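Table help wanted for our Monday craft nights

I run the Monday craft nights at Trevimell, and I'm looking for 4 people to help me set up, keep things moving and put the room back together afterward. If you like laying things out, washing bowls and chatting while your hands are busy, please write to me!

The work is pretty simple. You'd come in at 5 pm, unfold the small tables, wipe down the long one and put out whatever we need that week (Saranya Nambiar plans the projects, and she loves anything with glue). Once people arrive you fill cups, find scissors and sit down with anyone who's stuck. We finish at 8:30, and then it's cleanup — usually the best part of the night, if you ask me.
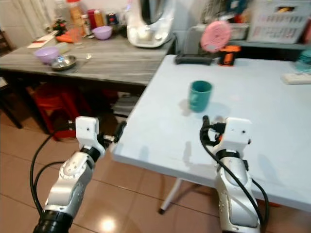 The blue folding table and the long marble-patterned one, with a teal cup and two purple bowls out.

Blue table jobs are the small, fiddly ones. The long table gets the paint and paste, so wear something you don't mind ruining. We seat up to 12 people a night and I'd like two helpers at each table.

You don't need any craft experience, and I'll show you where everything lives. You should be 18 or over, okay with lifting a folding table with someone else, and free most Mondays through July. It's paid by the evening, and supper is on us.

To apply, send me a few lines about yourself and which table you'd rather have. Leave a note at the Trevimell front desk marked for Vega Sarmiento, or just catch me any Monday before we start.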